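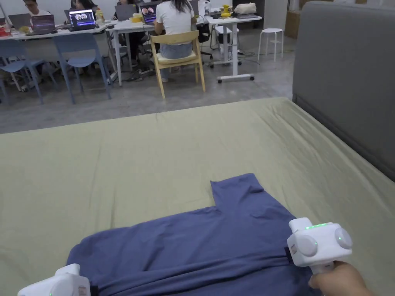
Veltska Crew Tee – midweight, short sleeve
Item 185-V
Unordale Shirt Supply

Our everyday tee. Midweight cotton, crew neck, short sleeves, straight hem. Sold single or in packs of seven. Been selling this one for 10 years and the cut hasn't changed, only the dye house.

$39 for the seven pack. Singles priced at checkout.

Fit
Regular. Not slim. If you are between sizes and you tumble dry everything, go up. If you line dry, stay where you are. Body length runs a little long – customers over six feet kept asking, so we added to the hem and left it that way. Sleeves end mid bicep on most people.

Sizes
S, M, L, XL, 2XL. Tall version in L and XL only. No kids sizes, sorry, please stop emailing Floarea about it.

Fabric
100% cotton, ring spun, 185 gsm. Pre-shrunk at the mill but cotton is cotton, expect a bit more in the first couple washes. Heathered colors have some polyester in them, see the lable inside the side seam for the exact mix.

Neck
Ribbed collar, double stitched. Tape across the back of the neck so the shoulder seam doesn't stretch. Size is printed, no tag to cut out.

Washing
Cold, inside out, with like colors. First wash on its own for anything dark. Low heat or hang. No bleach. Fabric softener is ok but it makes the cotton pill sooner. Warm iron if you must, keep it off any print.

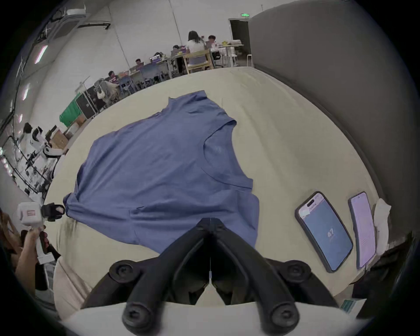
Don't hang it by the shoulders while wet, you get the little bumps. Over a bar, folded at the chest, works fine. Wrinkles mostly drop out after an hour of wearing it.

Colors
White, black, oatmeal, rust, forest, slate blue. Slate blue was out most of last year, back in stock now in every size except 2XL. Rust is almost gone and won't be reordered. Screens vary – ask for a swatch if the shade matters, they're free, one per household.

Printing on it
Takes screen print well. Minimum for printed orders is 39 shirts, mixed sizes fine, one color of shirt per order. Send artwork to Bogdan Dobre in the print room. Vector files please. He will not redraw your logo from a phone photo. Allow 10 working days after you ok the proof, longer in March when all the softball leagues order at teh same time.

Shipping and returns
Ships from the Nedelcu Street warehouse. Returns within 39 days, unwashed, in the bag it came in. Printed shirts can't come back unless we messed up. Exchanges for size – we pay the postage once.

Goes with
Inent long sleeve (same cotton, same collar)
Veltska pocket tee

Questions on sizing: Floarea Manole, front office. Put the item number in the subject line.

Page updated 1/26/23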